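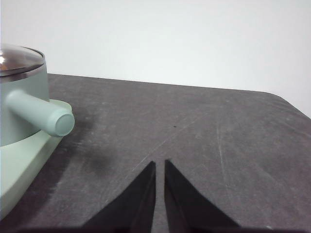
Handles give out before pots do, according to Yurii Zhuravel, and anyone buying cookware for a shared kitchen should look at that end first. He repeated this several times during the Orner open day in February, and it set the order in which our group went through the building.

## Purpose of the visit

Our kitchen is used by several tenant groups and its cookware is due for replacement. Orner opens its workshop and showroom to trade visitors once a year. Ningsih Mandagi and I attended for the tenants' association, with a list of questions on cleaning, storage and spare parts. Prices were outside the scope and are handled separately.

We arrived at 9:30 am. Sign-in was at the loading dock and not at the front door shown on the invitation. Parking is on the street only.

## Display room

The first stop was the Kuvby range, laid out on dark grey tables against a white wall. The tables are working benches with blotches and scuffs in the tops, and visitors were free to handle whatever was on them.

The mint-green pot is the piece we spent longest with. It has a matte body, a domed stainless lid with a thin rim where it meets the green, and one long, round handle in the same pale colour. The pot sits on a stand a shade lighter than the body. The stand is wider than the pot and its ledge runs out under the handle, so shelf depth should be worked out from the stand and handle together. Ningsih had measured our shelves and not the clearance in front of them. We will need to redo that before ordering.

The handle finishes in a flat, round cap with a bevelled edge. Zuzanna Kaczmarczyk, who led our group, asked us to run a thumbnail around caps on several pieces in the range. Her point was that a step between cap and handle holds grease, and that the step is easier to feel than to see. On the pieces I tried, the step was slight. She was candid that caps on an earlier production run had been worse and that some of those are still in retail stock.

The matte finish divided the group. It shows fewer fingerprints than gloss, but one visitor from a café reported that matte enamel in her kitchen had picked up grey streaks from metal spoons. Zuzanna's reply was that the streaks are metal left on the surface and come off with a mild cream cleanser. We could not test this on the day. I have put it on the list for the sample loan.

## Coating bench

Coatings are bought in from Niltevex and applied in a separate room that visitors view through a window. No application was under way when we passed. Leszek Walczak talked from a board of test plates instead.

The main points:

- Colour is matched batch to batch under one light source. Pale greens are the hardest to hold, and a replacement part may differ slightly from the original.
- Lids are ordered separately and are not tied to a body colour.
- Chips at the rim are treated as wear. Chips on the side wall within the warranty period are treated as a fault.
- Plates are soaked in a detergent solution for 30 minutes between abrasion cycles. The detergent is an ordinary dishwashing liquid.

I asked whether the abrasion test uses the green side of a sponge or the yellow. Leszek said the green, and that the yellow side had been dropped as it did not separate a good coating from a poor one. Our own cleaning sheet tells people to use the yellow side, so the test is harsher than our stated practice. It is probably a fair match for what people do.

## Handle fixing

This section was Yurii's. He services returned cookware and had set out a tray of failed handles, sorted by cause. Most had worked loose at the fixing, with very few breaks along the length. He attributes this to lifting a full pot by a single long handle and then turning the wrist to pour, which puts a twist into the joint that a straight lift does not.

His advice for shared kitchens:

1. Check fixings monthly by holding the body still and trying to rotate the handle.
2. Take a pot out of use as soon as there is any play. Tightening works if it is done early.
3. Do not hang pots by the handle if they are knocked in passing.
4. Keep the lid on when carrying only if a second hand is on it. A domed lid slides before it tips.

He also recommended two people for anything filled above the mid-point. I doubt this would be followed in our kitchen and would sooner order a smaller size.

Replacement handles are stocked for seven years after a model is withdrawn. Caps are stocked on their own, at low cost, and push into place without adhesive. Yurii had one apart on the bench and let us fit it. It took more force than I expected and Ningsih got it home on her second try.

## Witkowska shop

The adjoining shop is run by Witkowska, which sells Orner seconds. Krystyna Wilczyńska explained the grading. Grade A seconds have a colour fault only. Grade B have a surface mark on the body. Lids with dents are not sold and go back for scrap.

We looked at the seconds shelf with some care. For a shared kitchen a colour fault is of no consequence and the saving is worthwhile. The drawback is supply: quantities are never known ahead, and nothing can be reserved. Krystyna suggested phoning on the morning of a delivery. She does not publish delivery times – they depend on what Orner rejects.

The shop has a card-only till and no carry bags. We had brought a crate, and other visitors had not.

## Points still open

- Whether the stand goes in the dishwasher. We were given two different answers, one in the display room and one in the shop. Zuzanna has undertaken to confirm in writing.
- Whether lids from our existing pots fit the Kuvby bodies. We did not bring one, which was an oversight on my part.
- Whether the sample loan covers a full-size pot or only the small one.
- Shelf clearance, as noted above.

## Recommendation

I suggest we take up the sample loan, put the pot in the ground-floor kitchen where use is heaviest, and check the handle fixing weekly during the loan instead of monthly. Ningsih will redraw the shelf plan with the stand width included. If the written answer on dishwashing is no, I would drop the stand from the order and ask for the pot alone, provided Orner will sell it that way.

The workshop floor is uneven near the coating window and there is a step down into the shop. Anyone going next year should wear flat shoes and allow the whole morning.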